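Notes for the talk, 7/21/22. Title on the programme: "Good practice in hand-held gripper work: which rules earn their keep?" Slot is short, so don't read these out word for word.

OPENING

Say who I am and that I have written two of the rule sheets I am about to complain about. Pause for Nestor Estrella to heckle, he wrote the third.

The point to get across early: we have plenty of rules for people collecting demonstrations with hand-held grippers, and very little to show which of them matter. Jenen has a sheet. Ristoslow has a sheet and a training day. Palwood's guide runs to 90 clauses and I have met one person who claims to have read it to the end. When I asked all three what evidence sat behind a given clause, the usual reply was that it seemed sensible. Plenty of things seem sensible.

So I want to take a few common rules and ask what each would look like on an ordinary table with ordinary blocks. Keep the pictures up while talking. Don't point at every block.

RULE ONE: "THE WORK AREA SHALL BE CLEAR"

Every sheet has this one. Ask the room: clear of what? The Ristoslow wording is "clear of items not relevant to the task", so the person who writes the task description decides what is clutter. A wooden block to the left of the bowl may be the next thing to be picked up or it may be rubbish. You can't tell which by looking at it, and neither can an inspector.

Mention the crumpled card up the left side of the mat, and the small dark clip near the top. Would you fail a session over either? Take a show of hands. I expect a split, and a split is my argument. If trained people can't agree then the rule isn't doing any work.

What I'd accept in its place: write down before starting which objects belong to the task, and leave the rest alone once recording begins. Dull, but it can be checked.
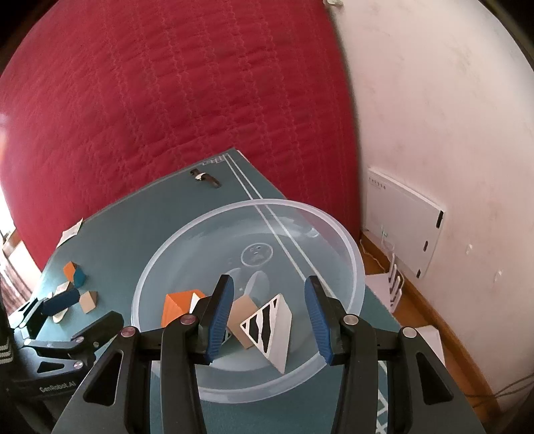
RULE TWO: "NO PERSONAL ITEMS"

Where people get cross. There's a wristwatch near the far edge of the mat in the next one. Under the Jenen sheet that is a breach, full stop, same grade as a broken finger pad. I think that is silly and I'll say so.

Two separate worries are hiding inside this rule and nobody has pulled them apart. One is privacy: names, faces, letters with addresses on. Fair enough, and I would make that one stricter. The other is that a stray object will somehow spoil the data. Deok-su Sung holds this view strongly and will probably be sitting near the front. My question to him is the same as in May: spoil it how, and by how much? A system that falls over because there's a watch on the table is going to have a hard time in anybody's kitchen.

Don't overclaim. I haven't run the comparison either. It may be that he's right for very small collections.

Also in the picture, for anyone who likes the "sort before you start" clause: the clear container holds orange pieces, a white block, a slatted prism and a white cup-shaped lid on its side. Mixed shapes, some leaning on or hiding behind others. Palwood would have us set pieces apart so that each is fully visible. Then where does anyone learn to deal with a piece that is partly hidden?

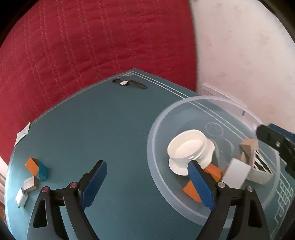 RULE THREE: "GRIP SQUARELY AND HOLD"

I am kinder to this one. Pads flat on two opposite faces, wait a moment, then move. It's taught well by Ristoslow and people pick it up quickly. The orange block between the blue pads on the next slide is the sort of hold the rule has in mind, and a rectangular block makes it easy to obey. Try writing the same sentence for a triangular prism. The sheets don't try. They say "where practicable", which lets everyone off.

Second half of this rule concerns the other hand. Jenen says the idle gripper must be "parked". Fine if it's idle. With two grippers and something held in each, which is the idle one? I'd drop the word and say instead that both grippers should be kept in mind at all times, with a clear gap between them unless the task is a handover.

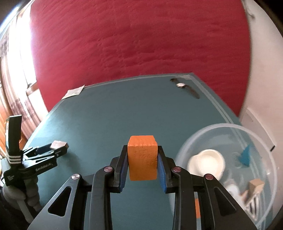

If time is short, skip the next part and go straight to the numbers.

Window light. Two of the three sheets want blinds down to keep the light even. I'd ask for a note of whether they were up or down and leave it there. Even light is pleasant for the reviewer. I've yet to see it shown to be anything more than that.

THE NUMBERS, SUCH AS THEY ARE

Maglaya let me go through their review log. Out of 2975 sessions, 461 were marked down under one rule or another. I asked how many of those had been used anyway. They didn't know. The log has no column for it! Leave a gap here, let it sink in.

Don't let anyone quote the 461 as a failure rate. It counts ticks on a form, and the form changed halfway through.

WHAT I'M ASKING FOR

Each rule should say what harm it prevents, and how a reviewer would spot a breach from the recording alone. Any rule that can't manage both goes into a separate list of habits, kept if people like them, with no marks lost. Try the shorter sheet on 1000 sessions, log what gets thrown out and why, then argue.

Estrella will say that loose rules make sloppy operators. He may have a point with new starters. Offer him the first question.

Handouts are on the chair by the door. Take the spare adaptor home this time.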